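Inside the Old Office Towers

A few pages from my ongoing habit of opening up office computers before they get passed along. I started doing this when Casberg cleared out its Clovham building and a stack of old desktops needed a new home, and by now I can't walk past a retired tower without wanting the side panel off. It's my favorite part of the whole job!

I know most people see a dull black box. But somebody had to work out where every cable goes, and the good ones are laid out so you can get at nearly everything without a big fuss (the bad ones, well, I still have a scar from one of those). I like to lay a tower flat, slide the cover off and just look for a minute before I touch a thing.

Updated April 22, 2023 – this set has the desktops from the second batch. The laptops are over on the Rodis page.

Tower on its side, cover off

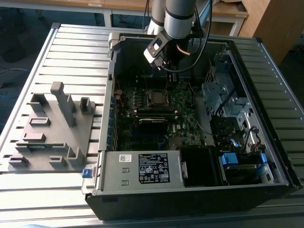 I have a real soft spot for colored plastic in a computer. Blue handles on the drive caddies, a blue latch down by the power supply – your eye goes right to them against all that black and gray. The board is a green one with a little Dell logo printed beside the memory slots, and there's a memory module in one of them.

Next up is the batch from the Wickramasinghe office, 4 towers and a box of loose drives. I'm hoping to have those pages up by September.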